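Ticket: Wrist camera stream drops out partway through paper task episodes
Project: Nemel / clipboard and paper handling
Opened by: Theda Oltmanns
Assigned to: Rüdiger Harms
Opened: 1 Jul 2019
Priority: High
Status: Closed

Theda Oltmanns
The recorder is saving episodes with missing frames from the right wrist camera. The overhead view and the left wrist look fine. Joint data is complete on both arms. I only caught it when the nightly check on Tullari rejected 288 episodes out of the 1,156 we have for this task. All of them are from cell 2.

The episode starts normally, then the right wrist stream freezes on one frame, usually when the arm reaches across for the loose sheets. It picks up again after a second or two. The recorder gives no warning and marks the episode as good.

Steps to reproduce:
1. Load the clipboard task, both arms in teleop.
2. Move the right gripper to the loose pages at the back of the table.
3. Roll the wrist outward and hold.
4. Check the frame times in the saved file.
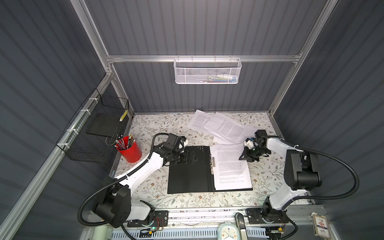 Cell 2, clipboard task. Right gripper near the upper right corner of the clipboard, green light showing on its camera unit.

Rüdiger Harms
The light doesn't tell us much. It stays green when the stream stalls, I tried it. Can you swap the left and right camera ports on the host and run a few more?

Theda Oltmanns
Swapped. The fault stays with the right arm, so it isn't the port. Also tried the January build of the recorder, same result.

Rüdiger Harms
Then it's the cable. It was pulled too tight at the wrist, and rolling outward puts load on the plug. I replaced it with one from the Schwerdtfeger box and left more slack in the loop. Please run 30 episodes with plenty of wrist roll before we go back to collecting.

Theda Oltmanns
Ran 30, no gaps in any of them. What about the rejected ones?

Rüdiger Harms
Keep them out of the training set. Move them to the quarantine folder, don't delete them. I added a check to the recorder: if any camera goes more than three frames without a new image, the episode is marked failed and the operator hears a beep.

Theda Oltmanns
Moved. The target is still 2,000 good episodes for this task, so I've put cell 2 back on the schedule. Closing.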